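Stream Restoration Methods
Handout 4: Monitoring water level behind leaky dams
Course date: February 8, 2020

Scope. These notes cover stage recording at small timber dams on headwater streams. The worked case is the Pirngate reach, where 49 structures were built in a single dry August. Stage is logged upstream and downstream of each selected dam. The difference between the two is the head drop. 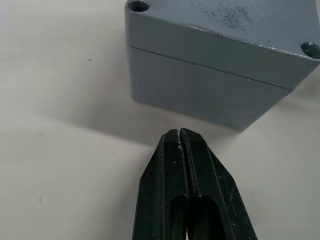 Why log stage at both sides of a dam?
A single upstream record cannot separate water held by the dam from a general rise in the stream. The downstream record gives the reference level.

Logging interval. Headwater streams respond quickly to rain. An interval of 15 minutes is the usual choice; hourly records miss short peaks. At Pirngate the first download gave 2,224 readings per logger, which is a little over 23 days. 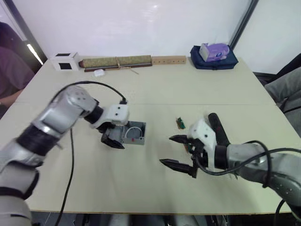

A comment from Hedlund on the draft notes: the interval matters less than the clock. Two loggers that drift apart by ten minutes will show a false head drop on every rising limb, so check both against the same watch at each visit.

Datum. Tie each logger to a fixed peg on the bank, outside the reach of debris. Survey the peg again after any flood that moves timber. Do not use the dam crest as a datum,

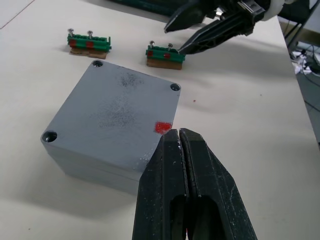
as the timber settles during the first winter and the crest level changes with it. Pegs at Pasudance were set 2 metres back from the bank edge and remained stable.

Storage. Multiply mean pond area by the rise in stage. For a pond of 3,000 square metres and a rise of 0.2 m, the added storage is 600 cubic metres. Banks that slope gently will hold more than this.

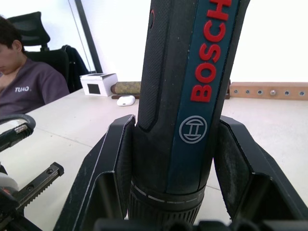
Fig. 4. Cordless screwdriver, Bosch.

Reading for next session: Fito site notes, section on side channels.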